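三月跑了一趟Wamberg园区,看Devik的开放日

机器人公司的开放日,我报过三回名,前两回都没抢到。这回页面一刷出来还有名额,我手一抖就点了,点完才去看地址,Wamberg园区,542路公交坐到底。行吧,坐到底就坐到底!

先交代一下我是什么水平,免得懂行的朋友看得着急。我在一家做文具的小厂管仓库,平时打交道最多的自动化设备是一台缠膜机,还经常缠到一半断膜。机器人这东西我是纯看热闹的,视频看了不少,现场看得很少。所以下面写的都是外行看到的、外行听到的,参数之类的我记得不全,专业问题请去问专业的人。

542路这条线真的长。我早上七点出头上车,上来的时候还有座,过了建材市场以后车上就剩下我和一个抱着纸箱的小伙子,后来发现他也是去开放日的,纸箱里装的是他自己打印的一只机械手,想拿去给人家工程师看看(我下车的时候帮他扶了一下箱子,挺沉的)。终点站下来往回走一小段,过一个红绿灯,就能看见园区大门。门口有指示牌,但是牌子上只写了“访客由此进”,没写往哪儿进,我们俩跟着前面一个背双肩包的人走,结果人家是去食堂上班的。绕了一圈才找到8号楼。

给后来人提个醒:进大门以后不要往喷水池那边走,左拐,贴着自行车棚一直走,棚子走完了就是8号楼的侧门,签到台在侧门里面。正门那天是锁着的。

签到很快,报手机尾号,领一个胸牌,我的号是245。胸牌背面印着分组和路线,我是绿组,先看Poulain分拣线,再看装配区,最后去演示厅。还有一组是反过来走的。要我选的话,我愿意反过来走,原因后面讲。每人发一副护目镜和一双套鞋的脚套,护目镜戴眼镜的人也能套上去,就是会起雾,我一路擦了好多回。

包要存起来,手机可以带。讲解员是个年轻姑娘,说话飞快,一上来就讲了规矩:黄线里面不要进,装配区不要拍照,演示厅随便拍,看到亮红灯的设备离远一点。有个小朋友问,亮绿灯的可以摸吗?她说绿灯的也不可以摸哦。小朋友很失望。

第一站 Poulain分拣线

Poulain是他们给这条线起的名字,为什么叫这个没人讲,我问了,讲解员说她入职的时候就叫这个了。整条线在一楼,占了差不多半个车间,从一头的进料口到另一头的格口,中间是弯弯绕绕的皮带,上面架着几台机械臂。我进门第一个感觉是吵,跟我想的不一样,视频里都配音乐嘛,现场是气泵一下一下地“噗”,皮带嗡嗡的,再加上吸盘放东西那一下“啪”,合起来还挺有节奏。

线上跑的是各种小件:牙膏盒、袋装的洗衣液、装在气泡袋里的不知道什么东西、很薄的信封。机械臂用吸盘吸,吸起来转一下,对着扫码的口晃一晃,再放到小车上,小车自己跑去对应的格口翻斗。翻斗那个动作特别可爱,像倒簸箕一样,我在那儿看了好久,差点掉队。

墙上有块大屏幕,左上角是当班累计件数,我们走到跟前的时候是3164。旁边有位大叔一看就是同行(后来聊起来,他管的是药品仓),盯着那个数字问:这个里面算不算扫码没扫上又绕回来的?讲解员愣了一下,去问了线上的工程师,回来说绕回来的不重复算。大叔点点头,在小本子上记了。我心里很佩服,我就只会看翻斗。

袋装洗衣液是最麻烦的。软,里面的东西还会流,吸盘吸住一个角,整袋就往下坠,坠着坠着就斜了。我们在旁边站着的那一会儿,就看到一袋滑下来掉回皮带上,机械臂停了停,又去吸了一次,这次吸在中间,稳稳地走了。人群里有人“哦——”了一声,像看跳水一样。工程师倒是很淡定,说软包装他们调了很久,吸的位置、吸多久、抬多快,每一样都得试。我想起我们仓库那些装橡皮泥的袋子,心说这个我懂,人手去抓也烦。

我问了一个自己很关心的问题:断电了怎么办?我们厂那边一到夏天就跳闸。工程师说吸盘断气以后里面会保一小会儿,不会立刻砸下来,然后线上的东西要人去清,清完从头再来。“要人去清”这四个字我听了特别亲切。

还有一个细节挺有意思。线尾的格口下面摆着普普通通的塑料周转筐,筐边上贴着手写的纸条,写着“满了喊我”,再往下是分机号。前面那么一大套设备,最后是一张胶带粘的纸条。我拍了一张,拍完想起来一楼好像可以拍,又去确认了一下,可以的。

第二站 装配区

二楼装配区不让拍,所以只能口述。这里是他们装机械臂的地方,型号叫Drokis,台面上一排一排的关节,像拆开的台灯。每个工位上有一块小屏幕,一步一步显示该拧哪颗螺丝,拧到位了螺丝刀会响一声。我本来以为造机器人的地方应该全是机器人在干活,结果大部分是人坐在那儿拧螺丝、穿线、贴标签。有个参观的阿姨把我想问的话问出来了:你们怎么不用机器人装机器人呀?讲解员笑得不行,说每一场都有人问。她的解释是,穿线这个活太费劲了,线是软的,拐弯又多,现在还是人手快。

又是软的东西!从洗衣液到电线,我这一上午就记住了一件事,机器人怕软的。

走廊尽头有一间玻璃房,里面几台Drokis在空转,一遍一遍做同样的动作,抬起来、转半圈、放下去。说是出厂前要这样跑上一阵子,听听有没有异响,量量热不热。没有讲解的话会觉得有点瘆人,几条胳膊在没人的屋子里整整齐齐地挥。小朋友们倒是喜欢得很,隔着玻璃跟着学,一排小孩站那儿抬胳膊转半圈,家长都在拍(拍小孩,没拍里面,讲解员睁一只眼闭一只眼了)。

二楼的洗手间在楼梯口左边,要排队。楼梯口有饮水机和一次性杯子。茶歇在二楼小会议室,有橘子和一种很甜的蛋卷,还有咖啡,咖啡我不推荐。我在这里跟药品仓的大叔聊了好一会儿,他们那边也在看方案,最头疼的是药盒太小太轻,一阵风就跑。他问我文具仓上不上自动化,我说我们老板上个月刚批了一台新的缠膜机,我已经很满足了。大叔哈哈大笑,给我剥了个橘子。

他还讲了一个他们那边的事,我觉得值得记一下。他们之前请人来试过一台抓取设备,白天试得好好的,到了傍晚就老是抓偏,大家查了半天程序,最后发现是西边窗户进来的太阳照在药盒的亮膜上。后来装了块窗帘。所以他现在去哪儿看演示,先抬头看灯。我那天跟着他学,进每个房间都抬头看灯,脖子酸。

第三站 演示厅

最热闹的是演示厅,也是我说想反过来走的原因。我们绿组走到这儿已经快十一点半,另一组的人还没散,两拨人挤在一起,前排早就被小朋友占满了。我个子不算高,前面二十分钟基本上是在看别人的后脑勺和后脑勺上方的机械臂。要是先来演示厅,人少,工程师也还有力气讲话,我们到的时候那位工程师嗓子都哑了。

厅里分几张台子。靠门的一张是写毛笔字,机械臂拿着毛笔写“福”,写好的可以领走,队排到了门外,我没排。中间一张是叠积木,观众可以上去捣乱,把积木推歪,看它重新摆。有个小姑娘非常执着,它摆一块她推一块,摆一块推一块,最后是她妈妈先受不了,把她抱走了。

我待得最久的是最里面那张,演示抓日常用品。台子旁边支着两块屏幕,一块是从上面俯看的画面,一块是手腕上那个小摄像头的画面。我一开始只看真的机械臂,后来药品仓大叔捅捅我,说你看屏幕,看屏幕有意思。还真是!从手腕上看出去,整个世界就是两根手指和手指中间那点东西,近得不得了,什么都是怼到脸上的。我看惯了从外面看机器人,换到它那一头去看,感觉特别新鲜,像小时候第一次把脸贴在鱼缸上。

工程师讲,俯看的那个负责找东西在哪儿,手腕上的负责最后那一小段,凑近了再修一修位置。他打了个比方,说你半夜起来摸水杯,先知道杯子大概在床头柜上,手伸过去了再靠指头。我觉得这个比方打得很好,就是机器人半夜不用喝水。

然后讲到透明的东西。他说外行都觉得重的难抓,可他们自己最怕透明的、反光的。纸盒子有边有角,颜色实实在在,怎么看都在那儿。透明塑料瓶呢,光穿过去了,背后是什么颜色它就带着什么颜色,有的相机干脆当它不存在。所以瓶子上有一圈标签是大好事,标签那一段看得清,先认标签,再推瓶子其他部分在哪里。旁边立刻有人问,那要是把标签撕了呢?工程师清了清嗓子(真的哑得厉害),说那就是另外一个演示了,下午场有。我没赶上下午场,有去看的朋友麻烦在下面讲讲结果。 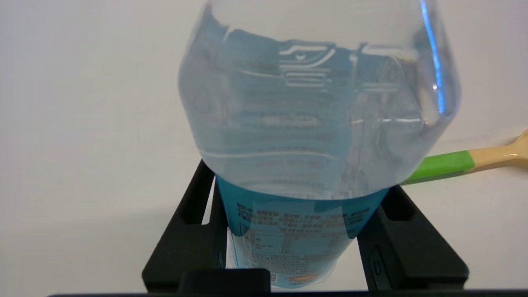
从手腕上看到的水瓶,青蓝色标签正好夹在两根黑手指中间

我对着这个画面看了好久。平时喝水哪里会注意瓶子上有这么多横纹和压出来的花样,凑这么近才发现瓶身右边还有一道特别蓝的反光,亮得抢眼。标签上的字密密麻麻的,我眯着眼睛也没认出来一个。旁边露出来的那截柄,一段绿一段木头色,我猜是勺子,大叔猜是刷子,我们俩争了几句,谁也没说服谁。

我又问了夹的力气怎么定。我自己有切身体会,那种薄薄的水瓶,拧盖子的时候手一紧,水就滋出来,袖子湿一片。工程师说力气大了瓶子瘪,瘪了反而更滑;力气小了,一抬就往下溜。他们会看两根手指合到什么位置停住的,停得太早或者太晚都说明有问题。另外抓哪一段也有讲究,抓高了下面晃,抓低了上面倒。我问有没有一个标准答案,他说满瓶是一套,半瓶又是一套,喝剩一口的又是一套。听得我头大,但是很过瘾,这种话视频里是听不到的。

手指本身也能摸!他们在桌角放了一对拆下来的让大家传着看,黑色的,比我想象的轻,中间镂空了一条槽。我问槽是干嘛的,递给我的那位工作人员说他是行政部的,被拉来帮忙,不知道。非常坦诚,我喜欢他。那个抱纸箱的小伙子这时候也挤过来了,把自己打印的手掏出来跟人家的比,两边的手指摆在一起,他那只胖一圈。哑嗓子工程师居然很认真地翻来覆去看了,告诉他指根那里容易断,可以加厚一点,还给他写了一种材料的名字。小伙子高兴坏了,后来回程的车上一直在看那张纸条。

最后有个提问环节,大家问得五花八门。有问多少钱的,答曰看配置,请留联系方式。有问会不会抢工作的,讲解员说了一段比较官方的话,我就不复述了。有问能不能洗碗的,工程师说碗能抓,油碗先别想。还有个小男孩问它晚上睡不睡觉,工程师说下班会关电,小男孩说那就是睡觉,全场鼓掌。

散场的时候每人发一个小袋子,里面是一支笔、一本Devik的产品册子和一个Drokis的纸模型。纸模型要自己剪自己粘,我回家弄了一晚上,第二个关节粘反了,现在它永远在往后看。作为文具厂的人我顺便评价一下那支笔:笔芯可以,笔夹太松,夹口袋上走两步就掉。

几条零碎的,想去的人可以参考:

名额是分场次放的,上午场抢得快,下午场后来还有余票,而且下午有撕标签的那个演示,我要是再去一定选下午。

穿平底鞋。一楼地面是那种刷了漆的,套上脚套有点滑,我看见好几个人打趔趄。

吃饭可以在园区食堂,访客用现金换饭票,十二点以后菜就不多了。我吃的是番茄炒蛋和一个冷掉的春卷,春卷可以跳过。

带小孩的话,分拣线那里声音比较大,有个小宝宝被“噗”的那一下吓哭了,抱出去哄了半天。大一点的孩子没问题,积木那张台子能玩很久。

542路回程在马路对面上车,站牌被树挡住了,走过头的人不少,看见修车铺就是过了。车上有空座,我一路睡到建材市场才醒,袋子里的橘子(大叔又塞给我两个)滚到前面去了,抱纸箱的小伙子帮我捡回来的。

第二天上班,我站在缠膜机旁边看了一会儿,又断膜了。我蹲下去接膜,膜软塌塌的,粘手。同事问我昨天看机器人看得怎么样,我说回头给你看照片,你先帮我扯着这头。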